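Kirix Cloth Care Guide
Section 4: Laying Out and Folding the Gray Cloth

By Nayeli Figueroa
October

Use this section after the cloth has been washed and dried as described in Section 3. You will need a smooth, flat surface larger than the cloth when it is folded in half. A dark surface makes lint easier to find.

1. Wipe the surface and let it dry.

2. Shake the cloth out twice, holding it by two corners on the same side.

3. Lay the cloth down with the hemmed side to your right. Let the far edge hang or bunch for now.

4. Check the near edge. It will usually be wavy at this point. Do not pull on it. Put one palm on the middle of the cloth and smooth outward toward each side until the edge lies straight.

5. Run a finger along the hem from top to bottom. If the hem has rolled under, turn it back and press it flat with your hand.

NOTE: The nubby weave holds on to lint. Pick off loose specks before you fold. A lint roller is fine, but use short strokes in one direction.

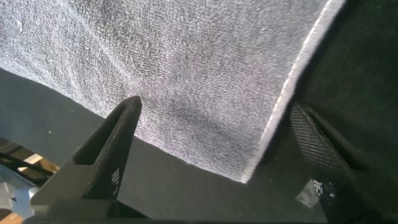
Fig. 4-1. Gray weave and white hemmed border.

6. Bring the left side over to meet the hem. Stop just short of it, so the white border stays in view. This is how you find the right side of the cloth again when it is in a stack.

7. Smooth from the fold toward the hem.

8. Fold the near edge up to the far edge. For the narrow shelf in the Sastby cabinet, fold once more the same way.

9. Stack with all hems facing the same direction. Do not stack more than 12 cloths. The ones at the bottom will take a hard crease.

CAUTION: Do not iron the nubby side. If the hem will not lie flat, iron the hem only, on low, with a thin cotton cloth over it.

CAUTION: Do not cut loose loops close to the weave. Leave a short tail and tuck it in with a blunt needle.

If the cloth no longer folds square, the hem may have shrunk more than the middle. Wet it, lay it flat, ease the hem out by hand and leave it for 14 hours before folding again. Replacement cloths are listed in the back under part 2721.

Comments

Lautaro Domínguez
Step 6 was the one I was missing. I had been folding over the hem and then hunting for it every time.

ocampo_linens
Does the 14 hours apply to the smaller size too? Mine is dry by morning.

Nayeli Figueroa
Yes, same for both sizes. The hem stays damp longer than the rest.

M.
I skip the third fold. Too thick for my drawer.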